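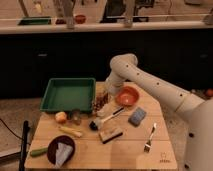

The arm over the cluttered table, gripper above the middle of the workspace.

December 26, 2024

Most of this month went into the grasp planner in Piras, and most of that went into one function that decides which objects are worth planning for at all.

The old version took every segment from the perception node (we call it Tritetance) and sampled 2,000 grasp candidates on each one. With a bowl and a sponge on the table that is fine. With a brush, a scrub brush, a fork, a clear cup and a bowl with a cloth in it, the planner spends its whole budget on segments that no candidate will ever pass for.

The new version scores segments first. The score has 3 terms: depth coverage, distance to the nearest neighbor, and how stable the mask is over the last 45 frames. Anything under the threshold is put off until the next cycle, when the table may look different.

Depth coverage does the most work. Clear cups return almost nothing usable, and the fork is so thin that its points get merged into the table plane. I used to patch the holes with a plane fit. I removed that. It produced confident grasps on surfaces that were not there.

The cloth in the bowl is a separate problem. Segmentation alternates between one object and two, so the mask term drops and the bowl never gets picked. For now I merge any pair whose boundary flips more than a set number of times — a hack, and it is labeled as one in the code.

The small brown pile next to the tray still comes back as a single lump. The planner treats it as a rigid object. I have no fix for this.

On the tooling side, Zullow can now replay a logged cycle without the arm controller running. It reads the planner inputs and writes the candidate list to a text file, so two builds can be compared with plain diff. The regression log stands at 3,117 cycles.

Next is collision checking for the elbow. The checker in Lilach models the forearm as a single capsule, and the capsule is too fat near the gripper.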